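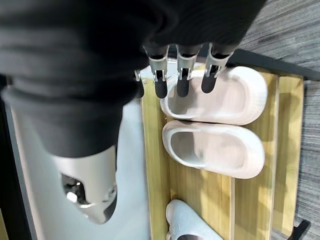

Slippers should live by the door, according to Wissam Kassab, and anyone who keeps them in the bedroom has misunderstood the whole idea. By the time you have crossed the hall in your socks, he argues, the damage is done, and you might as well have stayed in your shoes.

I put this to my household, which keeps its slippers under the sofa, behind the bathroom door and, for most of September, one on each floor. It went down badly.

The white slipper is a particular act of optimism. It belongs to hotels, where somebody takes it away before you have to look at the sole. Bring it home and it meets toast. Mine came from Jollier, which sells them in pairs of 2 (the label is firm on this point) and promises 2,000 wears. I make that five and a half years, assuming I never go away and never spill anything.

Then there is storage. Clallora does a handsome slanted rack for £285, a sum that would keep me in slippers until retirement. The Nitamer basket is cheaper and works on the older principle of throwing. You do get the slippers out of the hall. You also get to spend every morning up to the elbow in it, feeling for a left.

Kassab has no time for baskets. He wants them side by side, toes to the wall, so that you can back into them like a lorry. I tried it for a week and fell over twice. The hall did look tidy from the floor.

Last updated: September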